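Color fastness to rubbing

Color fastness to rubbing, also called crocking resistance or rub fastness, is the ability of a paint, stain, dye or print to stay on its base material when another surface is drawn across it. The property is tested on painted wood, leather, printed board and textiles. Loss of color by rubbing is distinct from fading, in which the colorant breaks down in place under light or chemicals.

Mechanism

Rubbing removes color in two ways. In the first, loosely held pigment or dye is carried off by the contacting surface, which becomes stained while the original coating keeps most of its thickness. In the second, the binder itself wears away and takes the pigment with it. Porous woods such as ash tend to show the second type first along raised grain, where the film is thinnest. Sharp edges wear sooner than flat faces for the same reason, and most finishing guides call for edges to be eased before the first coat.

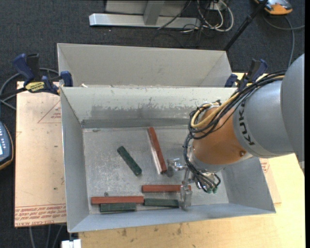 The amount of binder relative to pigment has a large effect. Deep reds and greens often need a high pigment load to cover in few coats, and a film with too little binder will chalk under light pressure. A clear topcoat reduces transfer but changes the gloss, and it can yellow over pale colors.

Testing

In the usual bench method, a white cotton cloth is fixed to a peg and moved back and forth over the sample under a set load. The cloth is then compared with a gray scale. Dry and wet rubbing are graded separately — wet results are normally lower. Samples are conditioned at constant humidity beforehand, as a film that has not fully cured gives a misleading grade.

The Brukier method, used by some small paint makers, replaces the peg with a felt wheel and runs for 12 minutes. Kazuhiro Murakami and Miyuki Nakajima compared it with the peg method on waterborne paints and found that the two ranked samples alike except for matte finishes, where the wheel polished the film and hid early losses. A revised procedure dated April 1, 2023 limits the wheel to gloss and satin coatings and requires 3 samples per color.

See also

Abrasion resistance
Chalking (coatings)
Lightfastness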